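Household Tips: What I Stole From a Robot Open Day

28/07/2025

I went to the Haugland open day in Briltitberg for the free coffee and came home wanting to tighten every handle in my kitchen. They had a robot arm working on a glass-fronted cabinet door, and I stood there for 40 minutes, which is longer than I have ever spent watching a person open anything.

If you have a small kitchen with one wall of cabinets, you know what a door handle goes through. It gets yanked with wet hands, hooked with an elbow, hung with dish towels and bumped by hips. A robot has no hips. It has two fingers and it has to put them somewhere sensible before anything else can happen, and that was enough to send me home with a list. 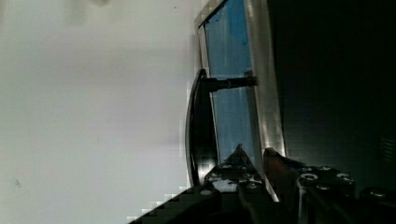

Check the posts before you blame the door. A bar handle stands off the door on short posts, and when a door feels droopy or vague, half the time it's a post that has worked loose. Hold the bar at the top and wiggle, then do the same at the bottom. If it clicks, get a screwdriver and go in from the inside of the door. Snug is plenty. I have cracked a panel by being thorough and I don't recommend the feeling, or the price of the panel.

Pull near the middle of the bar. I pull from whichever end is closest to the snack I'm after, and my pantry door now has a list to port.

Clean behind the handle. You wipe the front, I wipe the front, and meanwhile the strip between bar and door has been collecting bacon since the last administration. Thread an old cotton sock through the gap and saw it back and forth like you're flossing a horse. Warm water and a drop of dish soap will do it. Spray the sock and leave the door dry, or the cleaner will creep in around the edge of the glass and stay there.

Brushed metal gets wiped along the grain. Going in circles leaves you with a lovely set of circles. One cloth damp, one cloth dry, and quit while you're ahead. 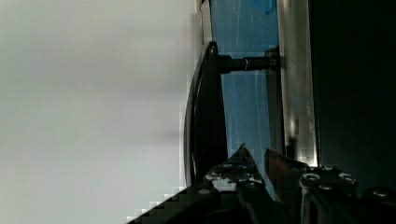 Leave room for knuckles. If you're buying new handles, take your biggest-handed relative to the store and have them grab the samples. My own are the Plesum 1004, picked from a web page at midnight, and they fit 2 of my fingers comfortably and 3 if I'm prepared to suffer. Haugland's robot would be very happy at my house. My brother-in-law uses a butter knife.

Slow down on glass doors. Most of the rattle in mine came from being flung open. A pair of stick-on felt dots inside the frame took care of the closing end, and the opening end is still a matter of character. Replace the dots when they go flat and shiny.

Empty the shelf before you fix the hinge. I asked one of the Haugland people what they'd do about a sagging door at home and she said, "Take the plates out first." I had been about to describe my method, which involves holding the plates in with my knee, and kept it to myself.

The coffee was terrible, by the way, but they hand out decent felt dots at the exit. The next open day is in August, over at the Zander building, and they tell me it's drawers. Bring a tape measure and eat beforehand.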